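Against the five-minute shop
Sunday, June 28, 2020

Every few years somebody announces that food shopping is a chore we would all gladly be rid of. The latest to say so is Ekano, whose leaflet came through my door twice last month. It promises a week of fruit and vegetables picked, weighed and bagged by people who "know what you like". I have lived with my own tastes for 60 years and I am not sure I know what I like until I see what has come in.

I should say that I tried it. I paid for two boxes. Both arrived when they were meant to and nothing was rotten. The plums were hard, the tomatoes tasted of the fridge, and there was a swede I hadn't asked for – a gift, according to the slip. The leaflet reckons I saved 20 minutes a week. I would like to know what I was supposed to do with them. I spent most of the first lot on the phone, trying to stop the third box.

The argument for these schemes is always made in minutes, and I distrust it for that reason. Minutes are easy to add up. It is harder to put a figure on standing at a stall on Flarkanero Street and changing your mind about supper when the peas look tired and the beetroot doesn't. The market there has lost stalls in every year I have used it, and each time we are told that shoppers' habits have changed, as if habits were weather.
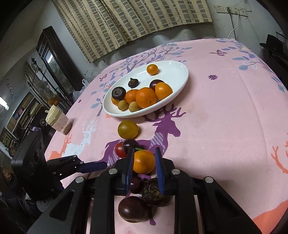 An orange, a plum and a cherry tomato: fruit is still sold one at a time, if you know where to ask.

I don't want to be soft about markets. The one on Flarkanero Street is dear on a Saturday and bad-tempered in the rain, and I have been sold strawberries there with a layer of mush underneath. Dvořáček, the greengrocer on the corner, shuts when it feels like shutting. But if I take home a bad melon from Dvořáček I can carry it back and put it on the counter. With Ekano I filled in a form and was offered a voucher for another melon.

The usual reply is that plenty of people can't get to a shop, and that is true. Someone with a bad hip, or two jobs, should have their potatoes brought to the door, and decently. The Skevby buses stop at 5 and always have, so half the estate can't reach the market after work. Then say so, and run a later bus. What I object to is a service for people who are stuck being sold to the rest of us as progress, with the shops closing behind it.

There is talk of a "collection hub" in July, in the old bank, where we will be able to fetch our bags ourselves from a row of lockers. So we shall walk into town, queue, and carry our vegetables home – without having been allowed to look at them first.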